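Norgate Home Forum > Storage and Tidying > Toy bins: do they do anything?
Thread started May 2023

delorme_st
We have 3 kids under seven and the living room floor is gone again. My sister swears by the "one bin per type" system. Animals in one, play food in one, vehicles in one, lids on, labels. She sent me a link to the Drelislow set and it's 69 dollars for boxes that look to me like boxes. Has anyone kept this going for more than a month? I'm not asking who bought it.

pantrymoth
Bought the Drelislow ones in March. The boxes are fine. The system lasted until the first rainy afternoon. My kids don't sort, they dump. You can print all the labels you want, a four-year-old is going to look at a plastic strawberry and put it in with the dinosaurs.

Asmaa Bouzid
I run a small play group out of my home and I've stopped sorting by type completely. One smallish box on the table, whatever fits goes in, the rest stays put away. When they want something else we swap. Cleanup is five minutes on a good day.

delorme_st
Five minutes with how many kids though? And who's doing the cleaning up, them or you?

Asmaa Bouzid
Usually four kids. Mostly them. I do the last bit, I won't pretend I don't.

rugburn
"Mostly them" is doing a lot of work there. I've heard this from every daycare person I ever met and then at pickup it's the adults on their knees under the table.

Also a mixed box is just a junk drawer. How does a kid find the one thing they want?

Asmaa Bouzid
They tip it out and look. It's a small box. That's why it has to be small. If it was one of those big tubs with wheels I'd agree with you.

pantrymoth
I'm with Asmaa on the size. We had a tub from Drostus, the deep kind, and everything at the bottom might as well have been thrown out. I emptied it before we moved and found stuff from two Christmases back. Small and shallow wins, sorted or not.

rugburn
Small and shallow means you need more of them, which brings us right back to spending money. Somebody on another board counted 527 pieces in their playroom. Tell me how many little boxes that is.

Asmaa Bouzid
I'd tell that person to give away 300 of them before buying anything. And I don't buy boxes. Anything the right size will do, cookie boxes, shoeboxes, the tray a plant came in.

tinlid
Careful with old food containers, some of that thin plastic splits at the corners and leaves a sharp edge. Had one go on us after a few weeks. Run your thumb along the rim now and then.

delorme_st
OK but the squishy stuff. We have those stretchy rubber animals and they pick up every hair in the house. Do those go in with everything else? My sister keeps hers in a zip bag.

pantrymoth
Zip bag. Warm water and dish soap when they get gross, air dry. Don't leave them pressed against hard plastic all summer, I had one stick to a toy car and it took the paint off.

rugburn
Is that a real thing or did it happen once?

pantrymoth
Once. Once was enough.

Asmaa Bouzid
Mine live loose with the rest and I rinse them when I remember. No paint trouble so far, but I'm not going to swear to it. A checked tablecloth under the whole lot helps more than the bag does, you can shake it out the back door.

rugburn
See, a tablecloth I believe in. It costs nothing and it doesn't need a label.

I still think the box thing works for you because you have a business to run and rules to go with it. In a normal house at six in the evening with dinner on, no. Happy to be shown a real table in the middle of the day, not one of those catalog playrooms with a single beige rabbit on a shelf.

Asmaa Bouzid
It's my home, rugburn, the fridge is right there covered in notes like everybody's. I have egg cartons on the floor. I never said the room was tidy, I said the toys go in the box.

delorme_st
I'm going to try one box for two weeks before I spend the 69. If it's a disaster I'll come back and say so. Asmaa, would you post yours? Mostly I want to see how big a box we're talking about and how full you let it get.

Asmaa Bouzid
Sure. Play food and a pig in the box, the octopuses stayed out.

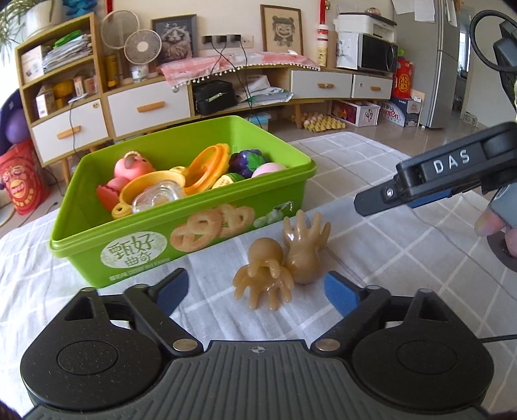 The green cookie box and two rubber octopuses, on the checked cloth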